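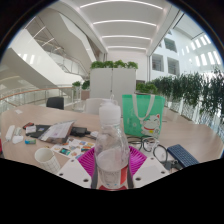 What does it cost to build a gripper in a shared workshop? Dalva Falcão has spent 659 dollars so far, and most of that went on parts she broke.

She started in October, at Standen, two evenings a week. The first fingers snapped. The second pair held – barely. Kelly Bezerra redrew the hinge and teh whole thing finally closed straight.

Next job is software. Six people share one bench, so testing is short and loud. "I want it to pick up a bottle without crushing it," Falcão says. "Then a cup. Then we'll see." Wiring still a mess – she knows.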